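Theater and Community: Staging Difficult Subjects
Unit 4 handout: The post-show discussion

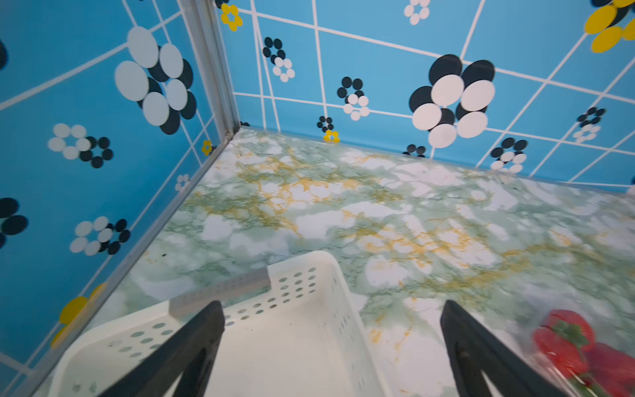

Photo: Hestura Media Services. Used with permission.

Course leader: Milagros Llanos
Revised Jun 26, 2021

1. Purpose of the unit

Many touring companies follow a performance with a conversation between cast and audience. This unit treats that conversation as a part of the production that must be planned, rehearsed and staffed. Students will study two approaches and prepare a discussion plan for their own devised piece.

2. Terms

Facilitator: the person who opens, guides and closes the discussion. The facilitator should not have performed in the piece.
Open floor: a format in which any audience member may speak first.
Prompted floor: a format in which the facilitator begins with a prepared question and takes responses in turn.
Decompression: a short interval between the final blackout and the first question.

3. Case study: Polent

Polent is a one-act play for four actors concerning a family that has stopped speaking about a bereavement. It was developed by the Kasis company over 11 workshops and toured to school halls and small arts centers from January onward. The company used a prompted floor. The first question was always about a moment in the staging, most often the scene in which the mother sets the table for an absent son. Audience members were never asked whether the play reflected their own lives, although several chose to say so.

The largest venue seated 115. At that size, the company found that people in the rear rows seldom spoke, and written questions were collected at the doors for later performances.

4. Case study: Ñahui

Ñahui was performed outdoors with live percussion and had no fixed seating. Its discussions used an open floor and lasted around 15 minutes. Speakers frequently addressed one another and left the actors to listen. Students should compare the transcript extracts in the reader and note where the facilitator intervenes.

5. Points for seminar

How does the choice of first question shape what follows?
Should actors appear in costume during the discussion?
What information about support services should be given, and at what point in the evening?

6. Assignment

Submit a discussion plan and a critical commentary with a combined length of 3,000 words. The plan must name the format, the facilitator's opening remarks and the arrangements for any audience member who wishes to leave. Scripts of both plays are held at the library desk.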